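Keeping two arms in agreement

The cell at Lundilero has two arms and one round wooden table, and the technician who looks after it has worked with it for 4 years. We met at eight in the morning, before the first run. She prefers that hour. "When the room is quiet I can hear the joints," she says. "Later there are people, and I hear only people."

Her first task is always the fingers. She closes each gripper slowly without any object and looks at the gap against a sheet of white paper. If one finger arrives before the other, she opens the linkage and checks the screws. "They become loose very slowly. You do not see it in one day, you see it in one month." The finger pads are changed after 600 closings on the arm that holds and after 400 on the other. The second one touches things from the side, she explains, and its pads wear at one corner.

The cable is her second worry. In January a cable on the side arm was tied too short, and the wrist stopped with an error each time it turned fully. It took two days to find. Now she leaves a loop and moves the wrist by hand to both ends before she switches on the power — "also when I am late".

For the settings she keeps a paper notebook, although the firm that built the cell, Tolitz, supplied a program for this. Closing force is written there as a plain number from the controller. For objects wrapped in thin plastic she uses 545. With a higher value the bag folds under the pad, and with a lower value the object can turn when the second arm arrives.

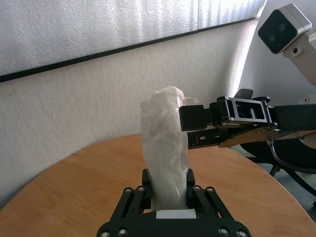
"The difficult moment is when both of them hold," she says. "Each arm believes that its own position is correct. If the calibration is wrong by a little, they pull against each other, and the motors become warm." She therefore repeats the calibration whenever a camera bracket has been touched, even for cleaning. It needs roughly half an hour.

I asked what she would change. She would like a spare set of linkage screws in the same drawer as the pads, and a better lamp over the bench. Tolitz has promised the screws. The lamp she will buy herself.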